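Finished the patio cover this week, so I'm putting the whole job in one thread for anyone thinking of doing the same. Single-story house in Larberg, cover attached to the back wall, aluminum posts and beams, polycarbonate panels on top.

First thing was the permit. I applied in May. The town wanted a site plan, the span of each beam and the footing depth. The first drawing came back because I left off the distance to the side lot line. Fixed it and it went through.

I got quotes from two companies. Algate would only sell it installed. Ekarix sells the kit by itself and ships it flat. I went with the kit and hired out the concrete.

The footings are 33 inches deep. My old slab was too thin to carry the posts, so we cut squares out of it and poured new ones. If your slab is old, find out how thick it is before you order anything.

The ledger board took longer than the rest of the frame. The siding had to come off in a strip so the board could sit against the sheathing. Flashing goes behind the siding and over the top of the ledger. The kit manual shows this in one small drawing and it needs a full page.

Cost I didn't plan for: $739 for longer lag screws, flashing, sealant and a second gutter section. None of that comes in the kit.

We eat out there most evenings now. It still gets the low sun from the west side, so I may add a roller shade on that end.

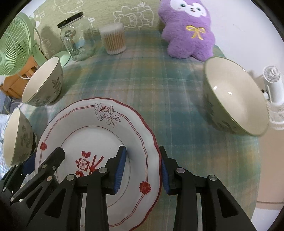
Ondieki replied to ask if the panels are loud in the rain and whether I'd pick solid insulated ones if I did it over. Their neighbor has the thin kind and they can hear it from inside with the windows shut.

Yes, they're loud. With heavy rain you have to raise your voice to talk. Insulated panels would be quieter, but they block the light and our kitchen window is right under the cover. I'd buy the clear ones again.

Slope matters more than I thought. I set mine at the minimum in the manual and leaves sit on it – the next step up would have cleared them better. Raising the ledger end by 4 inches would have done it, and I had the room under the eave.

Inspector came out, looked at the footings and the ledger bolts, and signed the card. Still on my list: paint the cut edges of the siding and run the downspout out to the side yard.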